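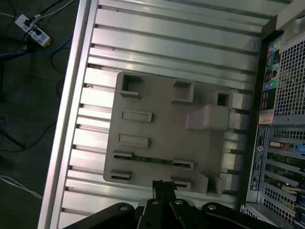 When does a robot cell need a new risk assessment?

Each time the task, the tool or the part changes in a way that could change how a person gets hurt. A new gripper counts. A new product on the same bench counts too, even when the robot program looks almost the same as before.

This question came to us from three member sites after the Villbridge meeting, so Qusai Akl from our practice group has written down how he handles it. His notes are for small cells where people and a robot arm share one bench, and mostly for computer repair and take-apart work.

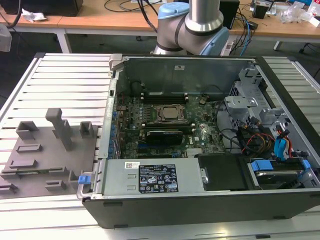

GOOD PRACTICE / SHARED WORKSPACES

Many sites still keep one assessment for the robot and believe that it covers everything. The arm as it comes from the maker is only a part of the machine. The standards for industrial robots ask you to look at the complete application, and this includes the gripper, the fixtures, the workpiece and the place where the operator stands. With an open desktop computer the workpiece itself brings several hazards. Bent sheet metal has edges. Cables can catch on a finger of the tool and pull a part with them. A power supply must be unplugged from the wall before the side panel comes off, and it must never be opened in the cell.

At Woltena we write these things on one sheet, and the sheet has a number. Ours is now 302, revision 6. When someone changes the fixture plate, even by moving one holder, the revision goes up and the operator signs again. Some colleagues find this too strict. I agree that it costs time, but I have seen a slow arm push a board against a holder that was not in the drawing, and after that I stopped to argue.

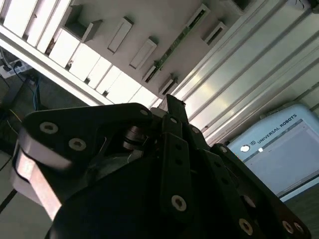 Grippers deserve their own page in the assessment. The force limits of a collaborative arm are often quoted as if they protect the hand in every case, but pressure depends on the contact area, and a small area makes high pressure from a modest force. A narrow, squared-off fingertip should therefore be judged separately from a broad finger link with a pale pad around its end, and the gaps between the links should be judged as pinch points. Write down what you measured, with which tool and at which speed. Also write where the teach pendant is kept, and check that the operator can reach the stop button without leaning over the bench.

For static electricity, please follow the same rules as for hand work. The robot does not excuse us from grounding. The platform, the tool and the person each need a path to ground, and the check belongs in the daily start list. 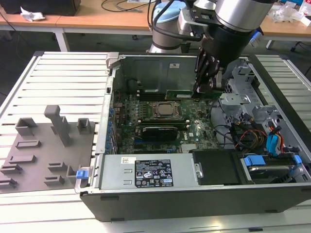

Then there is the question of who may enter the work area while a program is loaded. My rule is simple: hands go in only when the arm is stopped and the operator holds the pendant. This applies also for a loose screw — the small jobs are the ones where people forget.

The Jaber template for the one-page sheet has been updated and has a new field for fixture changes. Members can ask for it at the Vovusetti office. Questions to Qusai are welcome on Wednesday afternoon, and please have your revision number ready when you call.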